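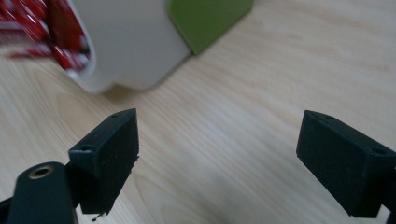 Gripper cam view, fingers open, three things waiting at the back of the table.

Evening thread, because I've spent all of November teaching a robot to tidy a table and I need to tell someone!

The way we do it: I hold the gripper in my own hand, squeeze the handle, pick a thing up, put it down. The camera on it records the lot. Then the arm tries to copy me. We're at 628 demos as of tonight and my thumb has opinions.

First thing I learned – slow down. My early demos were fast and kind of showy (I was proud of myself) and the arm copied the showy part beautifully. It missed the object, but wow, the swoop.

Ashraf Badawi watched a batch with me and spotted that I always stopped for a second before closing the fingers. Total habit. Guess who else stops for a second now.

We did try remote control before this, with the Cellow setup. Fine for big moves, but I never got a feel for when the fingers were touching anything. With the thing in my hand I can feel it right away.

Left finger pad has a scraggly bit of print hanging off the bottom, by the way. Miklós Gulyás says file it, I say the robot has already seen it in every demo this week so leave it alone. Ongoing debate.

Also I start each one from a different spot now, sometimes way off to the side, sometimes too high. The ones where I come in crooked and fix it have helped the most.

Goal is 1616 before we pack up for Clenthorpe. Send snacks – and if you've done this with shiny packaging, please tell me how it went!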